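Progress report to the Vistholm Fund, second period
Prepared by Ilse Van Loon, Tornham Local Politics Desk
10/07/2021

Since our June letter the desk has covered every sitting of the Tornham town council, including the one that lasted until the building's lights went off on their timer. The grant pays for two reporters, Ward Lambrechts and Kobe Dierckx, and we can report that both are still speaking to the council and, on most days, to each other.

**Coverage.** We published 91 stories against a target of 40 for the period. Before anyone raises the target, please note that the mayoral recount accounts for a good share of them - it produced a new story each time a box was opened.

**Court case.** The challenge to the ward boundary ordinance is still waiting on a hearing date. Ward has written to the clerk 10 times. The clerk has replied once, to ask for the case number, which was in the subject line.

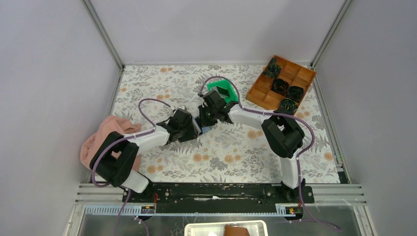 *Two robot arms over a work table with a leaf-and-blossom sheet.*

**Records requests.** Kobe filed for the council's travel and meals spending and received 201 pages, scanned sideways and in no order known to us. He has finished sorting them. The resulting piece on the Van Acker road contract ran on the front page and led Councilor Liesbeth De Smet to ask for a public review. The majority voted to consider whether to hold one.

**Budget.** We are under on travel, as the council meets across the street, and over on copying fees. We would like to move the first into the second and ask for your okay in writing.

**Problems.** The Branari software we use to log votes does not have a category for "left the room." This comes up more than you would think. Sem Van Wijk keeps a paper list in the meantime.

**Next period.** Ward stays on the boundary case. Kobe starts on the school board race, where four candidates are running on the same slogan and two of them have complained about it to us. We'll send the spending sheet separately once the bank statement arrives.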